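Call for participants: what goes in the bag when you leave

We want people who pack badly, or who suspect they do. Ploststead is running sixteen short sessions on how small bathroom and medicine items get packed for a night away, and we need adults willing to sit at a table and do it.
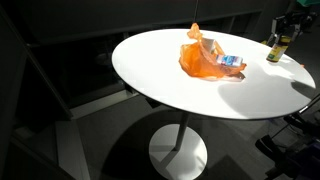 Keith Treloar
Sessions lead, Ploststead

I'll be plain: I doubt most packing advice. The lists in magazines tell you to keep bottles upright and put the small boxes in first. I have read plenty of them and seen very little to show that any of it helps. My colleague Forough Vahidi thinks I'm wrong. The sessions may settle it, or they may not — I wouldn't bet on either.

You'll get a round table, a bag and a handful of things most households own: bottles, a small box and so on. Pack them as you would at home. Then find one item we name, without tipping the lot out. After that we talk. 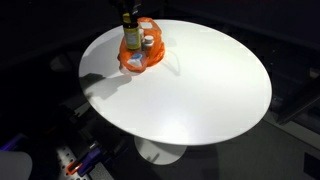

Small items and an orange bag on the session table.

Who can apply

Anyone over 16 who packs for themselves or for someone they look after. You needn't be tidy. If you've been on a course about decluttering, please say so on the form; it won't rule you out, but I'd like to know what they told you.

We can't take people who work in packaging or for a pharmacy. Nothing is to be opened, swallowed or taken home.

What you get

£30 for one session, paid by bank transfer, and bus fare if you keep the ticket. Tea is provided. I make no claim that you will go home better organised, and would be wary of anyone who did. 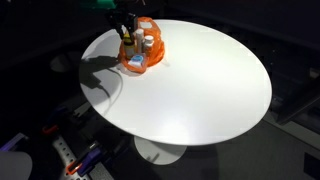
Bottles packed upright, with a blue and white packet at the front.

Where and when

Sessions are held in Room 4 at Ploststead, on the ground floor, on weekday mornings. Each takes less than an hour. Findings will be written up in November, dull ones included.

To apply, ask for form 249 at the front desk or write to Zohreh Salehi, Packing Sessions, Ploststead. Forms must reach us by 24th June. If you need a higher chair or large-print instructions, put that on the form and Zohreh will sort it out before you come.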